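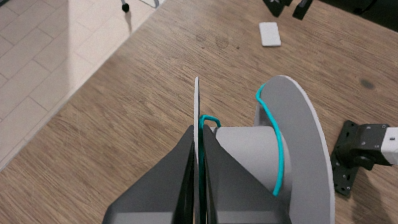 FUDMONT, 23rd June — Residents of the east side of Fudmont will get fast internet by the end of summer, the phone and cable company Clilura said Sunday, in a statement many of them were unable to open.

The statement was posted to the company's website as a large file with a video attached. By early afternoon a printed copy was taped inside the door of the Lokari bakery on Mill Street, where most east-side news ends up anyway.

It is the second finish date the company has given. The first was March. Clilura blamed the delay on rock, which its crews ran into under Mill Street and which, the statement said, "was not reflected in the original planning documents." The east side of Fudmont is built on a hill called Stone Hill.

"I'd have told them for free," said Raimo Sjöberg, who has lived near the top of it since he was a boy and broke two shovels putting in a mailbox. "They didn't ask. They sent me a survey about how likely I was to recommend them to a friend."

The work covers 600 homes. The 200 at the bottom of the hill, where the ground is soft, were connected in the spring and have been fairly smug about it. The rest still get their service over old phone lines that slow down in the evening and give up when it rains hard.

People have adjusted. Tuulikki Lehtinen, who does bookkeeping from her kitchen, drives down the hill to send anything bigger than a spreadsheet and parks outside her sister's house, which has the new line. She says she has been invited in many times but prefers the car, because her sister likes to talk about download speeds. 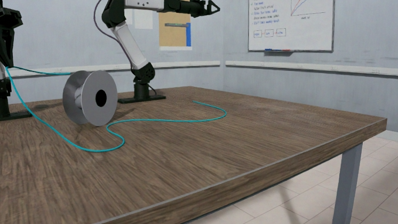

At the hardware store, Honkanen, the delay has been good for business. Owner Oskari Kettunen says he has sold a steady stream of extension cords, signal boosters and one very tall antenna to a customer he declined to name, though the antenna can be seen from the parking lot. He has told buyers that the boosters won't help much if there is no signal to boost. They buy them all the same.

"It gives them something to plug in," he said.

Clilura spokeswoman Kinga Illés said the company understood the frustration and had brought in a second crew with heavier drilling equipment. Work will start again at the corner of Mill and Orchard and move uphill one block at a time, with one lane of traffic kept open. Customers who signed up before the first deadline will get 2 months free, she said, and should apply through the online form.

Asked whether there was also a paper form, Illés said she would look into it. She called back to say there would be one.

Drilling will be allowed from 7 in the morning until the end of the school day, an hour earlier than the town usually permits. That part of the plan drew more complaints at the bakery on Sunday than anything to do with the internet. Several people said they had waited this long and could wait until 8.

Town manager Florencio Cuesta said the early start was the price of finishing before the leaves fall, when the road crews need Mill Street back for repaving. The street was last repaved the summer before the digging began. Cuesta said he was aware of that.

The town gets a small payment from Clilura for every week the work runs past its deadline, under a clause that Cuesta said had been put in without much thought that it would ever be used. The money has so far gone toward traffic cones.

Sjöberg, for his part, says he is in no hurry. He has a radio, a newspaper delivered a day late, and a good view of the digging from his porch. He has moved a chair out there for when the drills come back, and he plans to return the survey once he has seen how they do with the stretch in front of his mailbox.

The paper forms will be available at town hall and at the Lokari counter. The bakery is closed Mondays.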